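Atico Residential will open leasing at its Skana building in June, with 60 one-bedroom units of 675 square feet each. "We kept a single floor plan," the company's leasing director said in an interview. "Every resident gets the same kitchen and the same closet space."
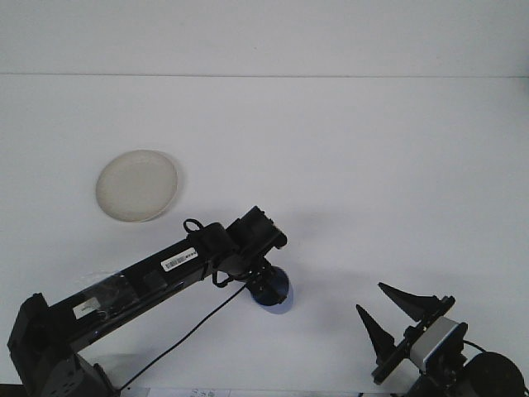
A prospective tenant asked whether parking would be included in the rent. The director confirmed that one space comes with each lease - a second may be added if available.

Leases will run 15 months, and applications are reviewed in the order received.

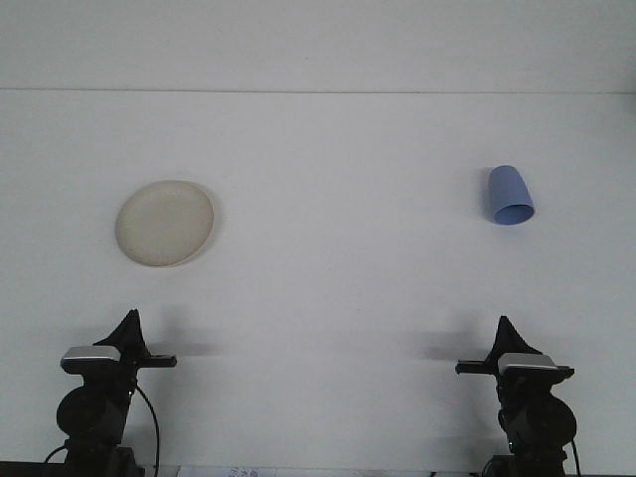
"Pets are welcome on the first 6 floors," the director said. "The deposit is refundable."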